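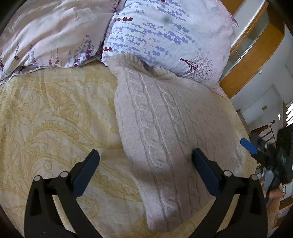
How long does a cable-knit sweater need to dry flat before it can be folded?

About 15 hours indoors in a ventilated room, longer if the cables are thick. The ribbing is the last part to dry.

Drota cable sweater, long-term review
By Rosaura Inga

I bought the Drota in December and have washed it 8 times. Color is a pale pinkish beige. The knit has a prominent twisted cable with straight raised ridges beside it and a slimmer cable running parallel. Definition in the main cable is still good.

Washing: cool water, wool setting, lowest spin. Length grew slightly after the first wash and has been stable since – I measure from shoulder seam to hem after each one. The sleeves did not change.

Pilling: moderate under the arms, light elsewhere. A fabric comb clears it in 4 minutes. The raised ridges pill less than the plain areas between them.

Folding: the cables make a thick stack. Lay the sweater on the bed, smooth it lengthwise along the knit, turn the sleeves in and fold once across the middle. Folding in thirds left a crease that took a day to drop out. Do not hang it.

Fit: true to size in the shoulders, wide in the body. Iida Rissanen has the same model one size down and finds the neck tight.

Price was $93. The Collovwood equivalent costs less, but its ribbing went slack on me within a season – I would pay the difference again.

Rating: 4 out of 5. One point off for the pilling.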